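8 Jul 2020
By the Bilau workshop page

Handheld grippers and a heap of cloth: tips from our bench

We've had the pair of Zoltell grippers going for a good while now, and a few of you have written to ask how we get on with them when there's cloth involved, because cloth is a proper nuisance. A wooden block stays where you put it. A pair of trousers has ideas of its own, and if you're building a folding rig at home (ours is called Lallix, and it's still mostly a box of brackets and good intentions) you'll want plenty of practice with hand-held jaws before you let a motor anywhere near the washing.

1. Start at a corner

Close one jaw on a near corner and keep the other open until you've decided where it's going. I used to grab with both at once, and all I got was a rope. Take a good bunch in the first jaw, more than feels tidy, and let the cloth trail across in front of you so you can see which way the folds are running. Dark cloth over a pale sheet is much the easiest to follow – I wouldn't try cream on cream until you've got your hand in.

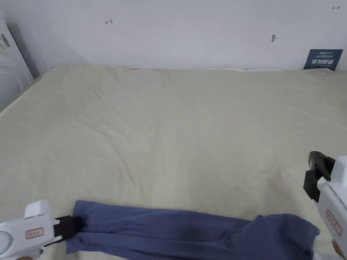

2. Cover the surface and leave it a bit wrinkled

An old bed sheet does very nicely. You can iron it if you like, but we stopped bothering in the first week, and I've come to think a few creases are good practice, as no bed in my house has ever been flat. Do give yourself plenty of room behind the work. If you're sharing a space, clear things to the back and put up whatever sign people are used to obeying. Ours asks them not to touch, in Chinese, and stands against the wall.

3. Go in low at the hump

Once the cloth has bunched up, there's nearly always one fold standing higher than the rest, and that's the one to go for. Bring the jaw down to it from the side, slowly, with your wrist loose, and keep the other gripper low at the far edge of the cloth. 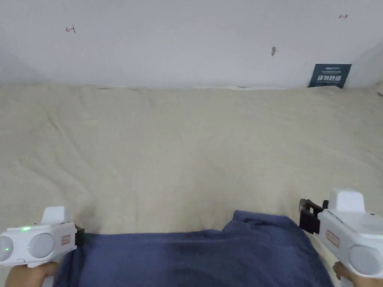
If the fold slides away, let go, breathe out and come back from a slightly different angle. Chasing it only packs the heap tighter. We do 80 goes in a sitting and then stop for tea, as your fingers do get stiff round those handles and you begin to get careless with the closing.

4. Keep a tally

A pencil and a cheap notebook will do. We're up to 1,360 picks in ours, and on a bad day I find it very cheering to turn back to the early pages and see how many lines say "dropped it again". Next on the list is a Chávez spring for the jaws, which wants fitting before the end of July.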